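Home | Notebook | Equipment | Bookings | Contact

28 March 2023 – Equipment planning, Wusetti project

The purchase request for the second arm was reviewed this morning. The Flirkodon quotation remains valid until the end of April. Fernandes has quoted a delivery period of 12 weeks for the pedestal and 13 for the arm, so the two orders should be placed together. Mounting bolts and cable covers are priced separately at 451 and have been entered under consumables.
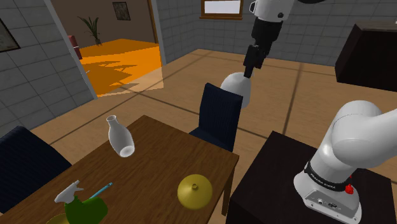 Fig. 1. Simulated dining room layout, arm on dark pedestal beside the table.

The layout is to be used in settling the pedestal height before any order is signed. Colleagues are asked to check reach to the far edge of the table, where the vase lies tipped over, and to the spray bottle at the near left. Olo licences are required for eight seats – the present allocation does not cover this. Revised totals will be entered here once received.

Recent entries
Pedestal drawings, second issue
Olo licence renewal
Wusetti floor space request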